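Progress report: Prelus print and poster catalogue
Prepared by Annelies Wuyts for Ward Peeters, Stistarness
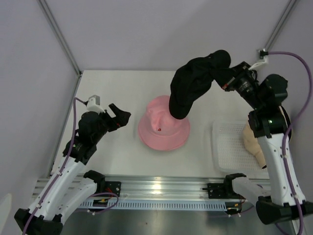 Work this period covered the category pages and the supplier feed. The art print listings have been moved to the new template, with one page per region and a separate page for maps. Maritime and railway subjects remain on the old template until Jansen confirms the revised size codes.

Broken outbound links: 200 found, all but 8 replaced. The remainder point to discontinued posters and will be removed in May.

Thumbnails are now served from our own host. Load times on the gift pages have improved, although the novelty clocks page is still slow. Afshin Mohammadi is checking whether the duplicate entries are the cause.

Feed errors: 5 open, 2 of them affecting prices. Affected items are hidden from search until corrected. Framed items from Flivalholm are still listed without delivery charges.

Spending is within the agreed amount. No change to staffing.

Next period: finish the railway pages, merge the two lists of brass instrument gifts, and send the commission figures to Amber Timmermans. A decision is needed on whether to keep the coin jewellery section, as the supplier's terms lapse at the end of May.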